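Birell Franchise Sites

Listing of franchised coffee kiosks operating inside grocery stores, compiled from lease notices and operator disclosures. One row per kiosk. Current release: 2.

Contents

sites.csv: 1449 rows, UTF-8, comma delimited
operators.csv: parent companies, keyed on operator_id
closed.csv: 200 rows, kiosks removed from sites.csv after closure

Fields

site_id: integer, stable across releases
operator_id: Brouwer, Cetach or independent
host_chain: grocery licence holder, as registered
format: counter, kiosk or full café
opened: month and year, blank if unconfirmed
postal_code: host store, not head office

Known gaps

Opening month is confirmed for 991 rows. Cetach reports relocations as new sites, so some kiosks carry two site_id values. Franchise fees are not included.

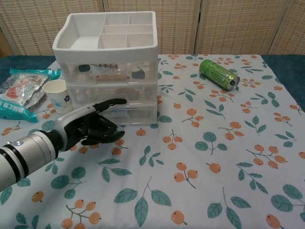
Grendau

Updates

Refreshed each November. Send corrections as a patch against sites.csv, with the source in the commit message. Do not renumber site_id.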